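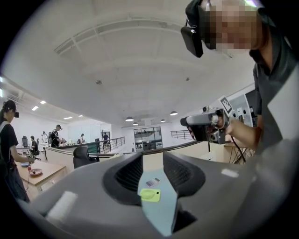 March, 11 at night, tea gone cold next to me again

So I drove out to Tisden this morning to look at the allotment plots, and I think I may have signed up for one? I mean I did, I wrote the check. Plot 31, down at the low end by the creek, 110 dollars for the season with water included. The woman at the gate warned me it floods a little in spring and I said oh that's fine, as if I have ever in my life dealt with a flooded vegetable.

It's bigger than I pictured. The last people left a row of leeks that have gone all thick and woody, plus a rhubarb crown that's already poking up these crinkly red knuckles (rhubarb! free rhubarb!). There's a fence on two sides and the rest is sort of open to whoever wants to eat my lettuce. I walked up and down it in the wrong shoes for half an hour and came home with mud up to my ankles, very happy.

Stopped at Meijer on the way back for seeds and lost my head a bit. I went in for peas and spinach, which you can put in the ground now if it's not a swamp, and came out with those plus beets, two kinds of carrots, dill, a squash I have no room for, and a pair of gloves with a stretchy cuff. Also a rotisserie chicken. I ate a leg in the parking lot.

Then all afternoon I tried to draw a plan on the back of the water bill. Peas along the fence, fine. Everything else I've erased so many times the paper's gone fuzzy. Mom always put her onions next to her carrots and swore it kept the bugs off, and I can't remember if it was every row or every other row. I should call her but then I'd have to tell her about the plot, and she'll want to come up and run it. Maybe Sunday dinner kind of talk. Maybe I'll wait until something's growing.

The drive is the one thing bugging me. It's 31 minutes if the bridge at Workham is clear and it was not clear coming home. Same number as the plot, so maybe that's lucky. I figure I can go 2 evenings a week once it stays light, and one long morning on the weekend. We'll see how that holds up in July when it's sticky out and the mosquitoes are up from the creek.

My back hurts already and I haven't dug anything. I found the old spade in the garage, the handle's a little loose, and I have a fork with 3 good tines and one bent one. Need: string, stakes, a bucket, boots that fit. I'm going back out tomorrow if the rain holds off, to pull those leeks and see if there's any soup left in them.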